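Notebook, bench 2, Dulow cell
April, started 8:40 in the morning

Gripper fault again on the left arm. I write it in detail this time, because last time I wrote only "gripper opened, restarted" and it was no help to anyone.

The job was the bottle task, the usual one: take the bottle, lift, carry it to the cups, put it in. At episode 226 the fingers opened by themselves during the carry. The bottle fell on the table and rolled to the edge. I pressed the stop. The arm held its position correctly and the brakes were fine, so the fault is only in the gripper.

What the log says: the gripper motor lost communication for a short moment, then came back. When it comes back, our Akden driver sends the start position first, and the start position is "open". So there are two problems, and I think the second is the worse one. A lost message can happen. A gripper that lets go after a lost message is a safety matter, even with a small plastic bottle.

First I suspected the supply voltage. Measured it at the base with the arm moving, no dips. Changed the power supply for the Whitlock one anyway, and the fault came again before lunch. So I put the old one back.

Then I looked at the cable. It goes in a wide loop outside of the arm and enters at the top of the gripper with a small plug. I moved the plug by hand with the motor holding (low force, guard down, second person at the stop) and the communication error counter went up from zero to 1,984. With the plug pressed straight in, it stays still.

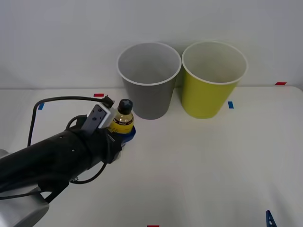

Left arm with bottle in the gripper, cups behind. Note the cable loop and the plug on top.

My opinion is that the plug takes a side pull when the wrist turns toward the cups. The loop is long, but it is not fixed anywhere near the gripper, so the plug carries the load. I don't have proof for the wrist angle yet. The errors in the log are mostly in the second half of the carry, which fits, but the log has only about 3,000 lines before it overwrites and the older episodes are gone.

Done today:
New plug and short cable piece on the left gripper. Pulled lightly on it, no errors.
Cable tie as strain relief, one hand width behind the plug. Left enough slack for the full wrist turn – checked slowly at both ends.
Driver changed: after a reconnect it reads the real finger position and holds it. If it cannot read, it stops the arm and gives an alarm.
Log limit made larger.

Tested the driver by unplugging the gripper data line on purpose while it held a foam block. The fingers stayed closed and the alarm came. I repeated this with the arm in a different pose and got the same result. I did not test with total loss of power. Please do not assume anything about that case.

Not done: the right arm has the same type of plug and no strain relief. Until it is changed, please run it only at reduced speed and keep hands out of the cell, also when it looks idle. I put a paper note on the Haltden controller.

Started a wrist cycle test at 16:10, target is 1,000 turns, without load. Counter is on the small screen. If it stops with an alarm, leave it like it is and write down the time, do not clear the message.

To order: plugs with a locking clip, same pin count. The present ones hold only by friction.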